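Plikedville Robotics Club: Gripper Project Gallery

Posted in December by the Plikedville club page editor
14 comments | 8 shares

The club spent the fall term on a single project, a hand-held gripper and a set of small tabletop tasks to go with it. Students work in pairs. One student holds the gripper and does the task, and the other keeps the log sheet. At the end of the term each pair turns in its logs and a two-page write-up.

The gripper is the one we call Nemura. The name came from a vote at the first meeting and it stuck. Last year's club built an arm for the Skarncombe meet and spent most of the season fixing it, so this year's group asked for something they could pick up and use on the first night. The hand-held version has no shoulder or elbow to go wrong. All of the attention goes to the fingers, the pads and the task itself.

We meet in the Hulme room after school and run until 6. The room has good overhead light and enough table space for two stations at a time, with the rest of the pairs doing paperwork or shop work until their turn comes up.

How the sessions run

Each pair signs up for a block and gets 60 tries on one task. A try starts with the fingers open and ends when the student calls it done or calls it a miss. Misses get logged the same as everything else. In the first weeks some pairs were leaving them off the sheet, and we had to throw those sheets out and start the block over. The rule is now printed at the top of the log.

The log has a column for the position of the task piece. The pairs move the piece between tries and write down the new spot. This slows things down, and there were complaints. It also gave us much better numbers than the first set, where everything was done from one spot and the students got good at that spot and no other.

The target for the term was 100 clean tries per task across the whole club. We reached it on three of the tasks and came up short on the fourth, which had 80 when the term ended. The fourth will carry over to January.

The pads

Pads took up more time than any other part of the project. The first set was too slick for thin pieces, and a stick would turn in the fingers as soon as it was lifted. The second set held better but was too wide to fit between pieces that stood close together. The wedge shape came out of a long argument at the whiteboard and is the one all the pairs use now. It gives a narrow edge for reaching in and a flat face for holding.

Pads get wiped down at the end of the day. Anyone who finds one coming away from the finger should put it in the repair tray and take a spare from the drawer. Please don't glue them. We lost a good set that way in the fall.

The tasks

Most of the tasks are made of wood, cut and sanded by the students. Wood is cheap, it is easy to fix, and it doesn't slide much on the table. The peg task is the one that visitors ask to try. It looks simple and the first few tries usually aren't. Students have to line up the fingers on both sides of a thin piece, close evenly, and lift straight. Coming in at an angle pushes the piece over.

From the table

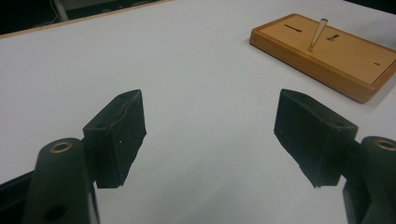
Peg task, with the peg standing in the board and the gripper fingers open.

Next term

The fourth task gets finished first. After that the pairs will swap tasks, so that every student has logged a block on something they didn't build. We also want to try a smaller pad, and two of the newer members have started a drawing for it.

The Skarncombe meet is in the spring. We plan to bring the gripper, the boards and a short poster with the results. Students who want to work on the poster should put their names on the sheet by the door of the Hulme room. There is space for 8 on the trip.

New members can join at the start of the term. No experience is needed, and safety glasses are supplied for shop work.

14 comments | Share this page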